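Vimbridge Supper Recipes, plain text edition
Maintained by Paloma Van Dusen
Last updated 05/10/2024

What's in it
100 recipes typed up from the Vimbridge supper club's ring binders, one text file each. 60 are savoury, 40 are puddings, which tells you most of what you need to know about the club.

Layout
Files are named by dish, in lower case, with hyphens. Each has a title, the ingredients, the method and any remarks from the margin. I kept the remarks. Some are about the food.

Units are metric. Where the binder said "a knob" or "the blue cup" I left it alone, as the blue cup has passed out of living memory. 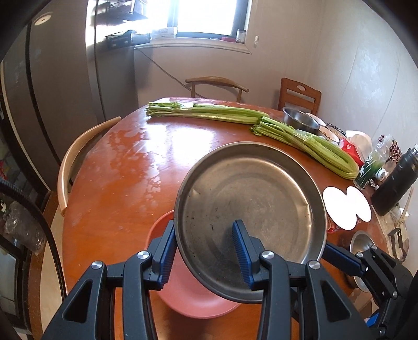 Can I scale the recipes up?
Most of them double well enough. The sponges don't, so bake those in 2 tins and keep your temper.

Known problems
Lotex pie has no oven temperature. The binder says "as usual". The November stew lists barley and then never mentions it again. Wonuvura cake appears under two names, and both camps have written to me.

Corrections
Send them to me with the file name in the subject line. Please cook the thing first.

Licence
Copy, print and change whatever you like. Leave the Quan family's name on the chutney, or I shall hear about it.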